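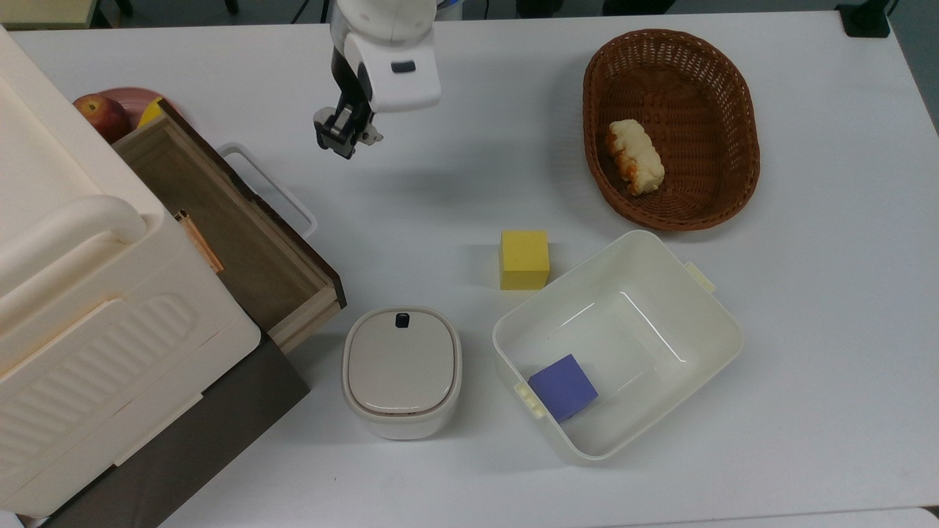
Do I really have to let the starter sit out before I feed it, or can I go straight from the fridge? A reader of the first version of this guide asked me that, and it's a fair question, so I moved the answer up to section 2 where you'll trip over it. Yes, let it sit. An hour on the counter is plenty, and your first loaf will thank you for it.

Section 2. Setting up your Slanina bread kit

I've been using the Slanina kit for a couple of years now and I rewrote this part after my own sister-in-law got stuck on step 4 (sorry!). You'll need the kit itself, a bag of bread flour, some salt, and a kitchen scale. Any scale that reads in grams will do. If you bought the bundle with the Zillora scale, take the plastic tab out of the battery door before you do anything else. I spent a whole evening thinking mine was dead.

Before you start

Wash the crock, the lid and the dough bowl in warm soapy water and dry them well. The linen liner gets a rinse in plain water, no soap. Soap hangs around in the cloth and your crust will taste like a laundromat.

Feeding the starter

1. Take the starter jar out of the fridge and leave it on the counter for one hour with the lid resting on top.

2. Scoop out everything except a couple of spoonfuls. The extra is great in pancakes, so don't toss it unless you're truly sick of pancakes.

3. Add equal weights of flour and lukewarm water. I use 50 grams of each and stir with the handle of a wooden spoon.

4. Put the rubber band around the jar at the level of the mix. This is the step people skip! Without it you're guessing how far the starter has climbed.

5. Wait until it doubles. In my kitchen that's an afternoon in summer and most of a day in winter.

Note: The little Stikik labels in the kit go on the jar, where you write the time of the last feeding. They peel off clean if you run the jar under hot water. Pencil works, and marker smears.

Making the dough

6. Weigh 500 grams of bread flour into the bowl. Add 300 grams of water and stir until you can't see any dry flour. It'll look rough and shaggy and you'll want to add more water. Please don't.

7. Cover the bowl and walk away for half an hour.

8. Add 100 grams of the bubbly starter and 10 grams of salt. Squeeze it all through with wet hands until it feels even.

9. Stretch and fold. Grab one side, pull it up, lay it over the middle, turn the bowl, and keep going until you're back where you began. Do this 5 times with half an hour between rounds.

10. Line the proofing basket with the linen, dust it with flour (rice flour if you have it, it sticks less), and tip the dough in with the smooth side down. Cover it and put it in the fridge overnight. I've left mine as long as 13 hours and it was fine.

Caution: Don't put the proofing basket in the oven. I know that sounds obvious, but the kit box has the basket and the baking pot printed side by side and I can see how it happens at six in the morning.

Baking

11. Put the empty pot and its lid in the cold oven and set it to 230 degrees Celsius. If your dial is in Fahrenheit, that's 450. Give it a good 45 minutes to heat through.

12. Turn the dough out onto parchment, slash the top with the blade, and lower it into the pot by the corners of the paper.

13. Bake with the lid on for 25 minutes. Then take the lid off, drop the oven to 220 and bake until the crust is as dark as you like it. I go darker than most people.

Caution: The lid knob gets just as hot as the pot. Use two dry mitts. A damp mitt lets the heat right through, and I have the scar on my thumb from last October.

14. Cool the loaf on a rack for at least two hours before you cut it. If you can't wait that long, well, neither can I half the time, but the middle will be gummy.

Looking after the kit

Knock the flour out of the basket and let it air dry before you put it away. If you get spots of mold, brush them off outdoors and leave the basket in full sun for a day. The pot doesn't go in the dishwasher. The bowl can.

If your starter smells like nail polish remover, it's hungry, so feed it twice a day until it perks up. Pink or orange streaks mean it goes in the trash, jar contents and all, and you start over with the dried packet from the kit. Directions for waking up the packet are in section 3.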